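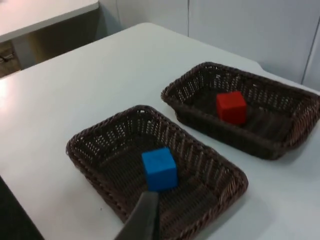 收纳篮到底该不该买一样的？搬家后整理书房的一点疑问

楼主：北窗有雨
上个月搬到新住处，书房比原来小，柜子是房东留下的开放格，东西放进去全露在外面。想统一用篮子装起来，看了一个多星期，越看越没主意。

现在纠结三件事。
一是材质，藤编、纸绳编、塑料仿藤，价格差得很多，看图片基本分不出来。
二是深浅，浅的拿东西方便，深的装得多。
三是要不要全买同一款。家里人觉得一模一样的摆一排像仓库，我觉得混着放更乱。

格子内宽57厘米，深度比一般书柜浅一点。主要放文具、充电线、孩子的积木、各种说明书。请用过的人说说。

2楼：老魏修柜子
先量再买。格子57厘米，不要想着刚好塞两个28的，编织的东西边口都往外撇，标的尺寸有的是底部，有的是口沿，差两三厘米很正常。我吃过亏，买回来两个并排就是推不进去，只能一前一后放，后面那个等于废了。

3楼：Xuân Hà
我家是浅的，深色，用了快四年。优点是打开柜子一眼看到有什么，不用翻。缺点是落灰，编织缝里的灰抹布擦不到，我用旧油漆刷子刷，一个月刷一次。
积木不建议放浅篮，孩子往里一扔就弹出来。大块的软积木还行，小颗粒的肯定不行，会卡在缝里。

4楼：半亩豆角
回3楼，我觉得浅篮最大的问题是浪费高度。格子四十多厘米高，放一个十厘米的篮子，上面全是空的。除非你加层板，加层板又是一笔钱。
我的意见是深的，贴标签。

5楼：Xuân Hà
深的我也用过，标签贴了也没用，最底下那一层永远是两年前的东西。这个看习惯吧。

6楼：Anežka Jelínek
说说材质。我以前在家居店做过，客人最常问的就是真藤和仿藤怎么分。看断口最直接，篮子底下一般有收尾的地方，真藤断口有细孔，塑料的是实心或者中空的一根管。另外真藤每根粗细颜色都有一点差别，太均匀的要多看两眼。
仿藤没什么不好，能直接冲水，放厨房、卫生间比真藤合适。真藤怕潮，南方梅雨天会长霉点，长了以后用酒精擦，放通风处阴干，别暴晒，晒久了会脆。
书房干燥的话，两种都能用，没必要为了“天然”两个字多花钱。

7楼：北窗有雨（楼主）
谢谢6楼。我这边不算潮，但柜子靠外墙，冬天墙面会有点凉。真藤会不会有问题？

8楼：Anežka Jelínek
篮子别顶到墙，后面留两指宽。

9楼：挂面两把
我买的Varnoma的编织篮，一套5个，大小套在一起那种。说实话后悔了，最大的那个太大，最小的那个只能放钥匙，真正用得上的就中间两个。想买的话单买，不要买套装。

10楼：老魏修柜子
套装就是这样，套着运输省地方，跟你家柜子没关系。

11楼：Hằng Đặng
不同意9楼。我也是那一套，5个都在用。大的放毛毯，小的放门口装口罩和零钱。你要是全放在同一个柜子里当然不合适。

12楼：挂面两把
楼主问的就是同一个柜子啊。

13楼：Hằng Đặng
那倒是，我没看仔细。同一个柜子就买一样的。

14楼：东四条
关于要不要统一，说个折中办法：同一个柜子里同款同色，不同的柜子可以不同款。我家书房深棕色，卧室米白色，看着不乱，也不像仓库。
还有，先别一次买齐。我第一次照着网上的教程下单，一口气花了515块，到货才发现颜色和柜子不搭，退货运费还要自己出。后来每次先买一个，放一周再决定。

15楼：半亩豆角
515块买篮子，我能打一个带抽屉的柜子了。

16楼：东四条
打不了，现在光五金都不止这个价。

17楼：老魏修柜子
看用什么板。二手抽屉柜倒是能买到，但楼主是租房，下次搬家抬不动。篮子的好处是搬家时连东西一起端走。

18楼：Thérèse Cormier
充电线的问题没人回，我说一下。线不要直接扔进编织篮，接头会勾住藤条，扯几次就毛了。我的做法是每根线单独卷好，用魔术贴扎上，立着放进小盒子，盒子再放篮里。
说明书建议直接用文件夹，篮子里会卷边。我清理过一次，翻出26份说明书，一大半对应的电器早就不在了。先扔再买篮子，可能少买一两个。

19楼：北窗有雨（楼主）
18楼提醒得对，昨晚翻了一遍，打印机的说明书还在，打印机前年就送人了。

20楼：豆包没馅
弱弱问一句，藤编篮有毛刺怎么处理？刚到的一个，把毛衣勾了一个洞。

21楼：Anežka Jelínek
大的用指甲剪贴着剪掉，小的用细砂纸顺着纹路轻轻磨，别横着磨。放衣服最好垫一块棉布，布比篮子大一圈，四边翻出来盖住口沿。

22楼：半亩豆角
也可以用打火机快速燎一下，老家编筐的都这么干。

23楼：Anežka Jelínek
仿藤千万别燎，会化。真藤上了漆的也别燎。新手还是用剪刀。

24楼：半亩豆角
嗯，我说的是没上漆的竹筐，补充一下。

25楼：北窗有雨（楼主）
汇报一下进度。格子重新量了，口沿处实际比里面窄一点，门框那里有条边，多亏2楼提醒。打算先买两个浅的深棕色，放文具和线，积木另外用带盖的箱子。说明书已经改用文件夹了。
家里人还是觉得应该买深的，先用一个月再说。

26楼：老魏修柜子
买之前问卖家要口沿外径，让他拿尺子拍给你看，别信详情页。

27楼：北窗有雨（楼主）
问了，客服说误差在两厘米以内，让我以实物为准……换一家再问问。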